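2020-02-09

Phone line work, Kellimdale guesthouse, second visit. Carrying on from the last entry, where I had the hum narrowed down to the upstairs run.

Started at the frame in the basement. Pulled the upstairs pairs off the Drescombe block one at a time and listened with the butt set. Hum goes away completely with pair 15 lifted, comes back when it is punched down again. Did this three times to be sure. Pair 18, which shares the same sheath for most of the way, is quiet whether 15 is connected or not. So the fault is on 15 alone and I can stop blaming the power supply. I spent most of the last visit on the power supply.

Resistance, both legs to ground, far end open: tip reads open, ring reads 616 k and wanders. Should be open on both. Reading drops when the meter is left on it and climbs again after a minute off. I would call that damp in a splice. Could also be a staple through the jacket, but a staple usually gives a steadier number.

Loop resistance with the far end shorted was fine, so no high-resistance joint in the copper itself. Did not write the figure down, sorry. Will take it again.

The building drawing shows the upstairs run as one unbroken cable from the block to the rooms. It is not. There is a junction behind the linen closet that was never drawn in, found by following the cable by hand along the baseboard. Old screw-terminal box, painted over at least twice. Cut the paint line with a knife and the cover came off in one piece. Inside: four pairs on screws, green crust on two of the terminals, both on 15. Ring side worse. The wall at the back of the box felt cool and the plaster is soft there. The bathroom drain runs down the other side of that wall going by the drawing — for whatever the drawing is worth.
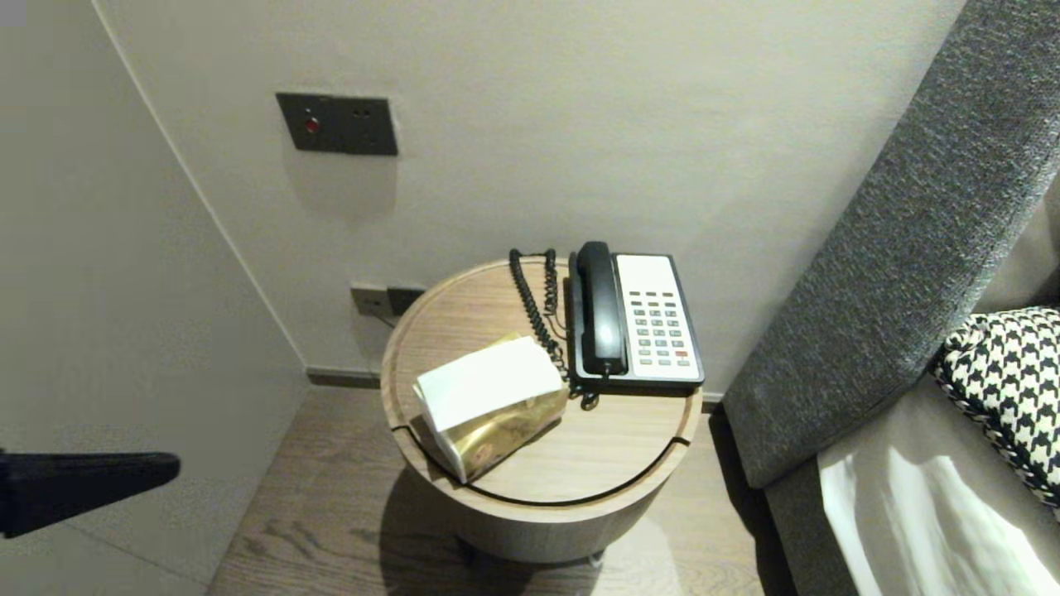 Cleaned the two terminals with a fiber pen, cut back the conductors to bright copper and remade them with gel-filled connectors. Took the screws out of the circuit for 15 altogether. Left the other three pairs on their screws for now as they test clean, but they ought to be done too and it is a short job with the cover already loose. Marked the box J-1 in pencil on the inside of the cover and added it to our copy of the drawing.

After the repair: ring to ground open on the meter, tip the same. Hum gone at the block and gone at the room end. Rang the room from the desk and the bell came up right away. Left the line open for 15 minutes with the butt set on monitor and heard nothing.

One thing I do not like. The Doucet ring generator is marked for five ringers and I count seven on the upstairs group if the hall bell is included. It rings them all, but the last two on the chain sound weak. Not part of this job. Should go in the quote for May along with the rest of the box work.

Parts used: four gel connectors, one foot of jumper wire, one cover screw (old one stripped). Connectors came out of the Amen order, bag 3307, which is down to the last handful. Reorder before the next visit.

To do:
Repeat the loop reading on 15 and write it down this time.
Remake the other three pairs in J-1.
Tell the owner about the soft plaster. This needs a plumber to look at it before anybody closes up that wall, or the box will be green again by next winter.
Ask if there is a later drawing than the one we have. Somebody added J-1 and they may have added others.
Bring the long ladder for the hall bell. The short one does not reach — second time I have found this out.

Butt set clip is getting loose on the red side. Bent it back with pliers, held for the rest of the day.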